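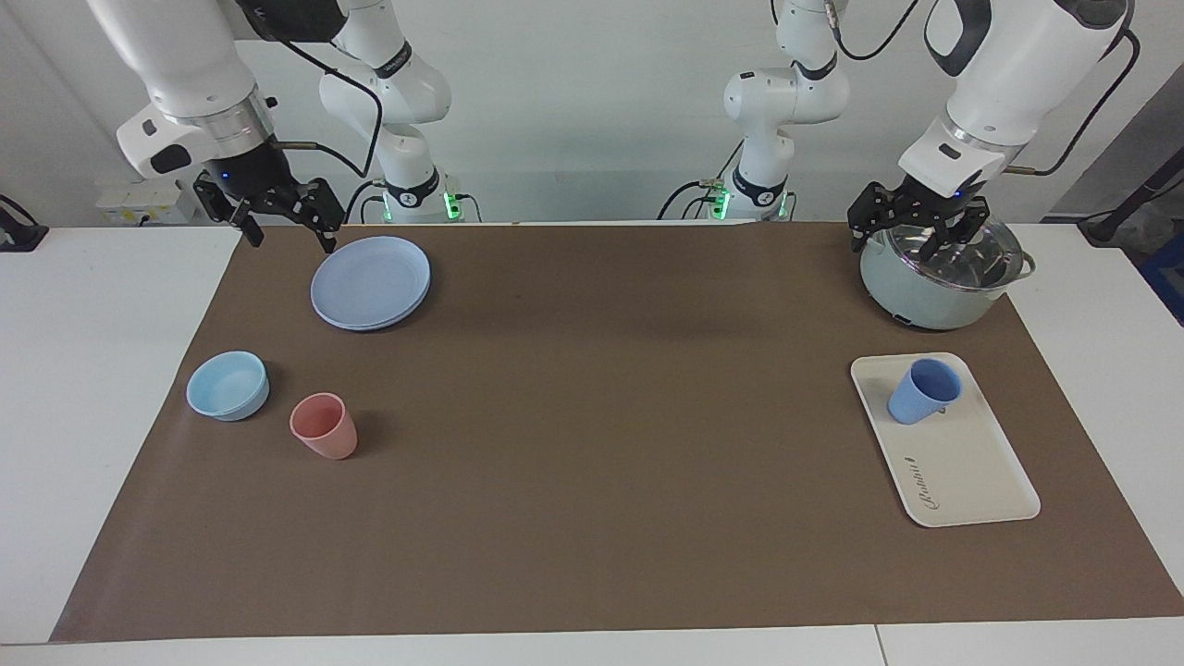 Two white robot arms and a stack of pale blue plates.

DOHERTY COUNTY RECORDS INDEX
Transcription and Standards Group
Minutes of the July meeting

Present: the chair, the recording secretary, the Elcombe section lead, the Drotow section lead, the data manager, the map editor, and two transcribers from the Elcombe section.
Apologies: the liaison to the county recorder's office, who sent a written note (see item 5).

The meeting opened at 6:30 p.m. A quorum was present.

1. Minutes of the previous meeting

Approved with one correction. Under the item on burial permits, "Drotow Township" should read "Drotow village." The village kept its own permit book for part of the period and the two series are separate in the index. The secretary will replace the posted copy.

2. Matters arising

2.1 The revised abbreviation list has been posted. "Do." and the double tick are both to be expanded to the full value from the line above, with the expansion flagged in the E column. Transcribers who started a batch under the old list may finish it under the old list, and should write "old list" in the batch note.

2.2 The request for a second copy of the Elcombe tax roll for comparison is still open. The recorder's office has not said whether the duplicate survives.

2.3 The broken link from the surname page to the naturalization file was repaired. No further action.

3. Elcombe section report

The state census schedules for Elcombe are now fully transcribed and have had first proof. The total is 2086 entries, counting one entry per named individual. Unnamed infants are entered separately under the head of household and are not in this total.

Second proof is under way. The section lead reported the following classes of error from first proof:

Relationship to head entered in the occupation field where the enumerator's columns run together.
Month of birth read as a number when it was written as an abbreviation.
Surname carried down past a change of household.

The last of these is the most serious for researchers, as it attaches boarders and hired hands to the wrong family. It was found on 11 pages, all in the handwriting of the same enumerator. The section lead proposed that every page in that hand be read again from the start before release. Agreed.

One transcriber asked how to treat a household that appears twice, once at the farm and once at the boarding house in the village, with ages differing by a year. The group confirmed the standing rule. Both entries are transcribed exactly as written, each receives its own entry number, and a cross-reference goes in the note field. The index does not merge people.

4. Drotow section report

4.1 The marriage register is complete to the end of the second volume. The third volume has water staining along the gutter and the bride's parents are often illegible. The section lead circulated enlarged prints of 4 openings as specimens. It was agreed that a partly legible name will be given with the uncertain letters in square brackets, and that a name will not be supplied from an outside source such as a newspaper notice or a headstone. Where an outside source does give the name, the reference to it may be placed in the note field.

4.2 The section lead raised the spelling of the township itself. Clerks wrote Drotow, Drotau and Drottow, sometimes on the same page. The place field will carry the standard form, Drotow, and the as-written field will carry whatever the clerk put down. The search page looks at both fields.

4.3 Witnesses. At present only the first witness is indexed. The section lead asked for the second to be added and noted that witnesses are often siblings or in-laws of the couple, so the omission loses useful evidence. The data manager said the field exists but is hidden on the entry form. It will be made visible for the third volume. Going back over the first two volumes was discussed at length and deferred to the next meeting, when the section lead will bring an estimate of the hours.

5. Note from the recorder's office liaison

The note was read. The office is moving the older deed books to the lower storage room and they will not be available for reading while the shelving is done. Requests for the probate packets are not affected. Readers should give the packet number and not only the name of the deceased. Packets must be returned in the order in which they were received, and the office has asked that the ties be left as found.

The map editor asked whether the plat books move with the deeds. The chair will inquire.

6. Sestum database

6.1 The data manager reported that Sestum was updated at the start of the month. Sorting by date now handles dates with a missing day or month. A missing day sorts ahead of the first of the month, and a missing month sorts ahead of January. Entries with no year at all sort last.

6.2 Import of the Elcombe file failed on the first attempt. The cause was a mix of two kinds of apostrophe in Irish surnames. The file was cleaned and imported on the second attempt with no rows rejected. Section leads should run the character check before sending a file. Instructions are in the shared folder under "Checks."

6.3 Sound-alike search. The present setting returns too many results for short surnames. The data manager showed a tighter setting on a test copy, using surnames from the Drotow register. With the tighter setting the search missed two variants that the present one finds, both with a changed first letter. The group preferred to keep the wider setting and to list exact matches first. The data manager will see whether Sestum allows that order.

6.4 Backups. A full copy is made weekly and one copy is held off site. A test restore was carried out and the row totals matched.

7. Privacy of recent entries

The group reviewed the cutoff for birth entries. The present practice withholds a birth until a death entry is found or the period set by the recorder's office has passed. One transcriber pointed out that delayed birth certificates are filed by date of filing, so an older birth can be withheld in error. The data manager will change the rule to test the date of birth and leave the filing date out of it. Agreed without a vote.

8. Map overlay

The map editor has placed up to 18 of the Elcombe farm names from the census onto the township map. The remaining names have no match in the plat book and may be local names for rented ground. The editor asked that transcribers keep farm names in the remarks field exactly as written and not correct them to the plat spelling.

School district lines will be added after the farm names are finished. The source for the lines is the superintendent's report, and the citation will appear in the map key.

9. Requests from researchers

Three requests were considered.

A request to correct an age in the Elcombe census on the strength of a family Bible was declined. The entry agrees with the schedule. The correspondent will be offered a note.

A request for a scan of a marriage entry was passed to the recorder's office, which holds the originals and sets the fee.

A request to remove the word "pauper" from a burial entry was declined. The word is in the source. The chair will reply and explain the as-written rule.

10. Any other business

The style sheet still shows the old form of citation for the probate packets. The secretary will amend it to read series, packet number, document, date.

The Drotow section is short one proofreader for the third volume. An Elcombe transcriber offered to take the baptism pages bound at the back.

11. Actions

Chair: ask about the plat books; reply on the burial entry.
Secretary: correct the posted minutes; amend the style sheet; send the Bible correspondent the form for a note.
Elcombe lead: reread all pages in the one enumerator's hand.
Drotow lead: estimate of hours for second witnesses.
Data manager: show the second witness field; exact matches first; birth date rule.
Map editor: finish farm names, then district lines.

The meeting closed at 8:15 p.m. The next meeting will be held in September in the same room.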